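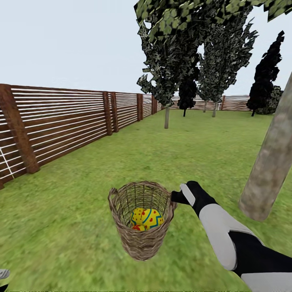 Simulator still: Clorkthorpe Learning Group

Egg task data meeting, Tuesday, 2:00 p.m.
Minutes as approved, with grumbling

1. Last minutes. Accepted. The word "disaster" was changed to "delay" at the request of the Nakik side.

2. Episode count. The garden set stands at 1,667 episodes, all in simulation. Of these, 450 are flagged for review, mostly for starting the recording before the operator had picked up the controls. The meeting agreed that the model does not need to learn how to wait for a person to find a chair. Those openings will be trimmed and the episodes kept.

3. Basket grasps. Operators still like to pinch the wicker basket by the rim. The Mahlangu team would like more grasps on the small looped handle, on the grounds that it is a handle. Operators replied that the rim is bigger. Both points were noted. Next batch to be split evenly, and the grasp type goes in the label this time.

4. Labels. "Egg in basket" and "basket has egg" are to be merged. There was a long discussion of whether a yellow egg with red dots and a teal zigzag is a "yellow egg" or a "patterned egg." It will be "yellow, patterned." The discussion is not to be reopened before April.

5. Yard layout. The lawn and fence stay as they are. A request to shuffle the trees between episodes was approved – the policy has shown signs of steering by the landscaping. Fukeck format export will carry the layout seed.

6. Failed attempts. Keep them, mark them, stop deleting them on the way to lunch.

7. Any other business. The shared drive is full again. Everyone present denied owning the folder called "final_final."

Actions: trim script (Nakik), handle batch (operators), label merge (Clorkthorpe). Meeting closed 5 minutes late.

2 comments
5 shares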